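Notebook, sim kitchen, sink tasks
March 12, 2019
Koen Aerts (Thijs Mertens on the scoring script)

Picking up from where Marijke left the Terkard policy before her leave. The question for today is whether the drop in success on "move the object out of the sink" comes from the grasp itself or from what the policy sees before it commits to a grasp. Same kitchen layout as before, marble counter, white sink, two-arm setup. Renders from today's session:

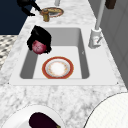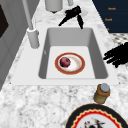 Cabinet doors and wall tile: 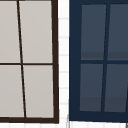 Setup. 100 episodes with the policy as trained, then 100 with the wrist views masked and everything else left alone. Start states are drawn from the same seed list for both conditions so the episodes pair up. Object positions and the plate are randomized per episode, sink and faucet stay fixed within a layout. Physics step and controller gains are unchanged from the August runs. I checked the config diff twice because last time a friction value had slipped in from the Soler branch and we lost the whole set.

Scoring. Thijs rewrote the success check. The old one counted an episode as a success if the object's center was above the rim height when the episode ended, which let through cases where the object was pinched against the wall of the basin and pushed up it. The new one wants the object over the counter, out of contact with the sink, and held or at rest. It is stricter and I expect all the old numbers to come down a bit. Old results should not be compared with today's until they are rescored. The logs are all on Sellgate, so rescoring does not need new rollouts.

Result so far. The masked condition is finished and scored. The unmasked one is finished but I have only been through the failures by hand. There are 19 of them. They fall into two groups and the split is clearer than I thought it would be.

First group: the hand closes early. The approach path is fine, the fingers start closing before the palm is down, and the object gets rolled toward the nearest wall. Seen mostly with round objects. The policy does try again after this, but the second approach starts from a pose that is rare in the demonstrations and it tends to hover.

Second group: the hand never goes into the basin at all. The arm goes to the rim, waits, and the episode times out. In 5 of these the other arm was already low over the counter, so it may be the collision margin between the arms and have nothing to do with vision. Need to plot the minimum arm-to-arm distance against time for those before saying more.

Kgomotso's point at lunch was that the demonstrations were all recorded with one operator driving both arms, and that operator parks the idle arm high every time. If the policy learned that as part of the task, then a low idle arm is out of distribution from the first step. Easy to test: force the idle arm to the parked pose at reset and rerun only the second group on the same seeds.

Problem with the renderer. At the low resolution we feed the policy, thin edges come out stepped, and the steps crawl from one step to the next when a camera moves. I turned on multisampling for a short test and the edges calmed down, but the rollouts got slower and the demonstrations were rendered without it, so turning it on for evaluation alone would add a second change. Left it off. Alistair thinks we should re-render the demonstrations from the stored states and retrain. He is probably right but that ties up the Rakmont nodes for longer than I have them.

One more thing for whoever reads the logs: the timestamp in the episode header is when the episode was written to disk, so the order of files is not the order in which the episodes started. Use the seed index.

To do
- idle arm parked at reset, second group, same seeds
- arm distance plots
- rescore the August logs with the new check (Thijs)
- ask Marijke where the finger closing threshold is set, I find it in two places and they disagree
- finish the scoring on the unmasked set and put both tables on the group page

Left the parked-arm run queued under my account. If it is blocking anyone, kill it and I will start it again in the morning.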